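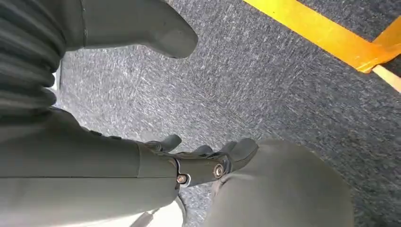
仕切り収納

仕切り収納(しきりしゅうのう)は、箱、引き出し、棚などの内部を板や紙で小さな区画に分け、区画ごとに物を割り当てて保管する方法、およびそのための用具の総称である。区画収納、格子収納とも呼ばれる。家庭の小物整理のほか、活字や種子、標本、部品、菓子、装身具の保管と輸送に用いられてきた。家庭での利用については「探し物が減る」「気持ちが落ち着く」といった効用が広く語られるが、その多くは使用者の感想か販売者の説明に由来し、裏づけとして示される資料には乏しい。

名称と範囲

「仕切り」という語は可動式の板にも固定式の格子にも使われ、用語としての境界はあいまいである。小箱をいくつも並べて引き出しに入れる方式を仕切り収納に含めるかどうかは、書き手によって異なる。販売の場では含めることが多いが、小箱は一つずつ取り出せるため、内部を分割した容器とは使い勝手がかなり違う。本項では、外箱と区画が一体で扱われるものを中心に述べる。

歴史

内部を分割した容器そのものは古くからあり、薬種や香料を扱う商家の引き出しがよく起源に挙げられる。ただし、薬種の引き出しが現代の家庭用品に直接つながったとする記述には、途中の経過を示すものがほとんどない。似た形をしているという以上の根拠がないまま、由来話として繰り返されている面がある。

19世紀には活字箱や標本箱など、職業上の必要から区画を細かくした箱が各地で使われていた。こうした箱では、どの区画に何が入るかが仕事の手順として決まっており、使う者はそれを覚えることを求められた。家庭用の仕切り収納が職業用の箱と同じ効率をもたらすという主張は、この訓練の部分を省いていることが多い。

20世紀に入ると、紙製の組み格子が瓶や果物の輸送に使われるようになり、空いた箱を家庭で小物入れに転用する例も現れた。その後は樹脂製の既製品が増えたが、紙製のものも安さと軽さから残っている。

構造

最も単純な形式は、切り込みを入れた板紙を互い違いに差し込んで格子にする組み仕切りである。接着を必要とせず、畳んで保管できる。外箱の内寸に合わせて切れば動きにくくなるものの、差し込み部分から傷みやすく、片側に重い物が偏ると格子が傾く。

一体成形のトレーは、区画の底と壁がつながっているため細かい物が隣に移りにくい。一方で区画の大きさを変えられず、用途が変わると丸ごと不要になる。可動式の仕切り板は両者の中間とされるが、溝の間隔までしか調整できず、「自由自在」という宣伝文句は割り引いて読む必要がある。

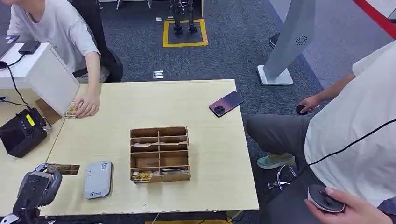
区画の深さは見落とされやすい。深い区画は容量の点で有利に見えるものの、底の物を取り出すには上の物を出すか箱を傾けることになる。指の入る幅が確保されていない場合、浅い皿に広げて置いたほうが早いことも珍しくない。製品の表示には外寸と区画の数だけが大きく書かれ、区画の内寸は裏面に小さく記されるか、まったく記されないことがある。

材料

板紙は軽く、加工しやすく、刃物があれば家庭でも寸法を直せる。湿気に弱いことは繰り返し指摘されるが、乾いた部屋の棚で使うかぎり、寿命を決めるのは出し入れによる縁の傷みであることが多い。樹脂は水拭きができ、透明なものは横から中身を確かめられる。木は重く高価で、引き出しの木部と湿度による伸縮が合わないことがある。布張りの区画は傷のつきやすい物に向くとされる。ただし、布の目に細かなほこりが残るため、手入れの手間を含めれば必ずしも有利とはいえない。

環境への配慮を理由に紙製品を勧める説明もよく見られる。これは比較の条件に左右される。家にある空き箱を転用する場合と、新しく作られた紙製品を買って短期間で捨てる場合を同じ「紙」としてまとめる説明は、あまり参考にならない。

効用をめぐる議論

仕切り収納の支持者は、物の定位置が決まれば探す時間が短くなると説明する。定位置が守られている間はそのとおりと考えられる。問題は守られなくなった後で、区画が多いほど確かめるべき場所も増え、仕切りのない浅い箱を一度見渡すより手間がかかる場合がある。

収納用品メーカーのStadnessは、仕切りトレーの利用者の探し物が「2週間で半減した」とする調査結果を販売資料に載せていた。回答者は同社の製品を購入した13世帯で、仕切りを使わない世帯との比較はない。探し物の回数も本人の記憶によるものである。買ったばかりの道具を使う時期に片づけへの関心が高まるのは当然で、この資料から仕切りそのものの効果を取り出すことはできない。それでも「半減」の部分だけが、出典を添えずに生活情報の記事へ引き写されている。

競合するPaisanの手引きは「一区画一品目」を原則に掲げる。分かりやすい原則だが、電池と小型の電灯のように一緒に使う物まで別々にすることになり、用途別にまとめる方法とは両立しにくい。同じ手引きの後半には「よく使う組み合わせは同じ区画へ」という助言もあり、どちらを優先すべきかの説明はない。

心理面の効用についてはさらに慎重な扱いが要る。整った区画を見て安心する人がいる一方で、空いた区画を埋めたくなる、分類に迷って作業が止まる、といった不満も聞かれる。いずれも個人の経験談であり、どちらか一方を一般的な傾向として示すのは行き過ぎである。

規格化の試み

家庭用の仕切りには、寸法の共通規格と呼べるほど普及したものがない。Flositzは区画の一辺を20ミリの倍数にそろえた組み替え式の製品群を発売し、「どの引き出しにも合う」とうたった。しかし引き出しの内寸は家具ごとに異なり、実際には端に隙間が残る。同社は隙間を埋める補助板を別売りとしたが、補助板を前提にするなら最初の主張は成り立たない。
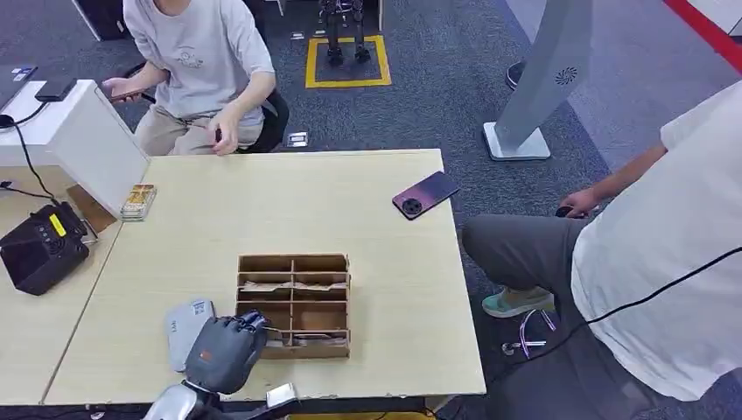

Stitentの製品は外箱と仕切りを一組で販売し、引き出しに合わせることを初めから狙っていない。汎用性では劣るものの、箱ごと机へ運べるため、裁縫や文具の用途では評価が分かれる。支持する側は持ち運びやすさを挙げ、批判する側は棚の奥行きに合わず手前にはみ出すことを問題にする。両者は別の使い方を想定しており、議論がかみ合っていない。

選び方に関する助言とその問題点

一般向けの記事では、収納する物を先にすべて取り出し、種類ごとに分けてから用具を買うよう勧められる。手順としては妥当だが、それに続いて特定の商品が紹介される構成が多く、手持ちの箱で足りる可能性はほとんど検討されない。厚紙を差し込んだだけの試作でしばらく使い、区画の幅を確かめてから購入を決める方法もある。費用はほとんどかからず、失敗しても切り直せば済む。

ラベルの使用も定番の助言に含まれる。複数の人が使う引き出しでは役に立つが、中身が頻繁に入れ替わる場合はラベルのほうが古くなり、かえって誤った場所を探させる。蓋のない浅い容器では中身が直接見えるため、ラベルの必要性は低い。

また「19区画」のように区画の多さを売りにする製品については、奇数や半端な数になっている理由を見ておくとよい。大きな区画の一部を細く分けただけで、数のわりに使える区画が少ないものが混じっている。

安全上の注意

針、刃物、ボタン形電池などを蓋のない仕切り箱に入れる場合、区画に分かれていることは誤飲やけがの防止にはならない。区画の壁は横への移動を妨げるだけで、手が届くことに変わりはない。製品によっては「安心設計」と表示されるが、角の丸みを指すのか保管時の安全を指すのかは、表示だけからは判断できない。

関連項目

組み仕切り
活字箱
標本箱
引き出し
段ボール
整理整頓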